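Teaching a burger build by remote control – how many demos before it stops fumbling the patties?
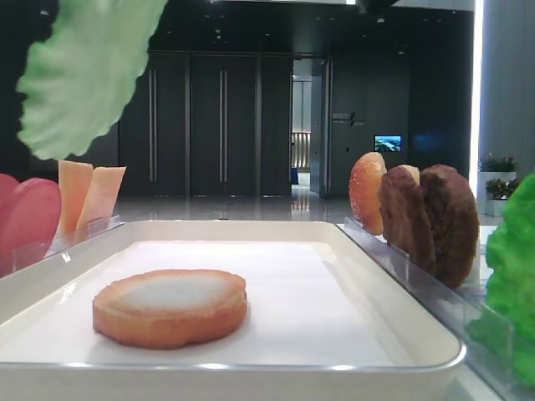
Toy burger set, one bun slice down on the tray, patties and the seeded bun half still in the right-hand holder.

Galtent
I'm having a brilliant time with this! I drive the arm by remote control and record every run, bun first, then patty, cheese, tomato, lettuce and the top. I've got 1410 recordings now and the bun goes down beautifully. The patties are another story. It reaches for the front one and comes away with 2, or knocks the back one flat against the holder. Do I just keep recording, or am I showing it badly? Each full build takes me nearly 21 minutes if I count resetting everything.

Winov
Lovely project! Before you record more, watch your own patty picks back at half speed. Mine were all over the place – sometimes I pinched from the top, sometimes from the side – and the arm learnt a mushy average of the two. Pick one way and stick to it. I'd also record the patty step by itself, starting from the bun already on the tray, so you aren't redoing the whole burger each time. And keep a few runs where you nearly grab both and then back off and try again. Those helped mine more than the tidy ones did.

Bondgate
Just do 2000, worked for me. Different arm though, and mine was sandwiches.

Galtent
Watched ten back and yes, I do both. Top pinch only from now on!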